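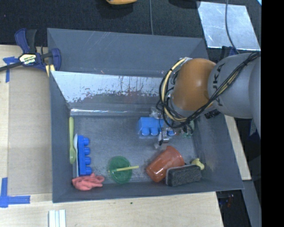 Hetdale, August 7, 2010

# Hetdale Rain Gauge Transcriptions

Daily rainfall readings copied from the paper ledgers of the old Hetdale waterworks and the farm stations that reported to it. The ledgers were handwritten and most were never published. This folder holds the typed version, the notes made while typing, and a small script that adds up monthly totals.

Questions and corrections go to Horácio Godinho, who keeps the master copy.

## What is in the folder

- `daily.csv` – one row per station per day
- `monthly.csv` – totals made from `daily.csv`
- `stations.csv` – station names, heights and gauge types
- `notes.txt` – remarks found in the margins, typed as written
- `totals.py` – makes `monthly.csv`
- `pages/` – page lists for each ledger, with the condition of each page

There are 9 stations and 227 ledger pages. Scans of the pages are not included here. They are too large to send around, and the copies at Numach are better than ours anyway. Ask the reading room there for the Dandotus boxes, which is the name on the spine labels.

## Columns in daily.csv

| Column | Meaning |
|---|---|
| `station` | short code, see `stations.csv` |
| `date` | day the gauge was read, year-month-day |
| `rain_in` | rainfall in inches, two decimals |
| `flag` | see below |
| `page` | ledger page |
| `hand` | code for the handwriting, if known |

An empty `rain_in` means no reading was entered. A zero means the observer wrote a zero, a dash, or "nil". Please don't fill the empty cells with zeros. An earlier version of the file did this and the Lyimo summers came out far too dry.

## Flags

- `A` – the total covers several days, usually after a weekend or an illness
- `T` – trace, entered as 0.00
- `S` – melted snow
- `Q` – reading doubtful, two typists disagreed
- `C` – corrected by the observer in the ledger
- `M` – damaged page, digits partly missing

A row can have more than one flag, written together with no space (`AS`, `QM`).

## How the readings were typed

Each page was typed twice by different people. The two versions were compared with a plain text diff, and every difference was checked against the scan. There were 1355 differences in the first pass. Most were the same few problems over and over: 1 and 7 in the Lyimo ledgers, 3 and 5 everywhere, and decimal points that had faded out completely.

Where the page could not settle it, the monthly total at the foot of the column was used. The observers' adding was usually good. If the total didn't settle it either, the reading was kept as our best guess with a `Q`.

Page totals are not in the file. If you want to check our work against them, they are in `pages/` next to each page number.

## Dates

The gauges were read in the morning. The waterworks entered the rain against the day of reading. Some of the farm stations entered it against the day before, and two of them changed practice partway through without saying so. We have left all dates as entered. `stations.csv` has a column called `day_rule` with our opinion on each station:

- `same` – entered on the day of reading
- `before` – entered on the previous day
- `mixed` – changed, date of change in the remarks
- `?` – could not tell

Shift the dates yourself before comparing stations day by day. For monthly totals it matters very little except where a storm falls on the last night of a month.

## Known problems

- The waterworks gauge was moved when the filter house was built. The new spot was more open. No overlap was recorded between the two.
- Lyimo upper station: the funnel leaked for one winter. The observer noted it in April, when it was repaired. Readings before the repair are low by an unknown amount and have no flag.
- One ledger has water damage along the bottom third of every page. More than 200 readings carry an `M` for this reason.
- The mill station gives rain in hundredths without a decimal point for its first two years. These have been converted.
- Leap days were skipped in one printed form. The observer wrote the reading in the margin, and we have put it where it belongs.

## Running the script

 python totals.py daily.csv monthly.csv

It needs nothing beyond Python itself. Months with any empty readings get a total and an `incomplete` mark in the last column. Rows flagged `A` are added on the date they were entered, so a total that runs over the end of a month will land in the second month.

## Use

Free to copy and use for any purpose. Please name the Hetdale transcriptions and give the date of the copy you used, as corrections are still coming in. If you find an error, send the station code, the date and the page number.

## Still to do

- Type the thermometer columns from the waterworks ledgers
- Second check on the `Q` rows for the mill station
- Find the missing volume between the two green ones
- Heights for the farm stations from a proper map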